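Tips for Recording Drawer and Countertop Tasks

Part of the Clondstead workshop tips pages. See also: Cable Care, Charging Overnight, Labeling Your Episodes.

These are for anyone recording kitchen and storage tasks for a learning policy, at home or in a shared workshop. Most of it came out of the drawer set we recorded for Zitarmont, which ended up at 631 episodes after the bad ones were thrown out.

Mark the floor first

Put tape on the floor before you record anything. A cabinet on casters or smooth feet creeps when drawers get pulled all day, and a shift of a couple of inches makes the morning episodes look different from the afternoon ones. Blue painter's tape is the best kind for this. It shows up on light or speckled floors and comes off without leaving glue, as long as you don't leave it down for months. Press it flat with the back of a spoon.

An X is good for a standing or parking spot. For furniture, use two L shapes at the back corners. If you want variety in the cabinet position, tape several spots and number them, then write the number in the episode notes.

Pick objects that behave differently

Empty drink cans and water bottles are free and easy to replace, so they are a good place to start. Rinse them and let them dry upside down on a rack. A sticky can will hang on to the gripper finger when you try to let go, and you will end up with a lot of odd little shakes in your data.

Use some things upright and some on their sides. A can lying down needs a different approach from one standing up, and a clear bottle is harder for the cameras than either. Add one wide, low item such as a bowl. Leave dented cans in the mix, but throw out anything with a torn edge.

Change the layout every episode. Moving one object two inches is not much of a change. Swap places, turn the bottle, lay a can down. We do 20 episodes with one group of objects and then trade at least half of them for others.
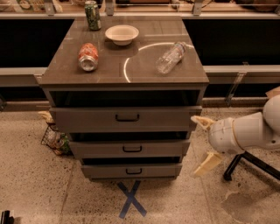
Drawers partly open, cans, bottle and bowl on top, gripper open beside the cabinet.

Start the drawers in different places

If every episode starts with the drawers shut, the policy learns shut drawers. Leave one open an inch, another halfway, sometimes all of them. Do the same for closing tasks. Pull each drawer by hand before you begin and feel for a rough spot in the slide. A little dry silicone spray on a rag fixes most of them – wipe it along the slide and keep it off the handle.

U-shaped pulls are easier than knobs. Come in straight, close slowly, and wait for a beat before pulling. On the lowest drawer, check that the elbow has room before you commit to a grasp.

Watch the light

Glossy tops throw glare, and a bright streak next to a clear bottle can hide its outline. Try turning the cabinet a few degrees or moving a lamp. Don't get rid of every reflection, though. The Prado kitchen set was recorded under one soft light and the policy had trouble when it was moved next to a window. Record some sessions with the overhead lights on and some with them low, and note which.

Lock exposure on the cameras if the software lets you. With Brivska's recorder it is under Session, then Capture, and it has to be set again after each restart.

Keep episodes short and clean

Aim for under 30 seconds for a single drawer pull or pick. If you miss the handle once and recover smoothly, keep it. If you miss three times, stop, mark it bad and reset. Do the marking right then. We left it for Thursday once and had to watch the whole batch again.

Reset the arm to the same rest pose between episodes, with the fingers open. Take a break when your pulls start getting jerky. For most people that comes after an hour.

Storing the props

Keep spare bottles and packages in a basket within reach. Wire baskets are handy, as you can see what's in them and they don't collect crumbs. Mark the bottom of each prop with a number in permanent marker. Ours go up to 29, and the list is taped inside the supply closet door.

Wipe the top and the handles with a damp cloth at the end of the day, and check the tape. Replace any strip with a lifted corner before the next session.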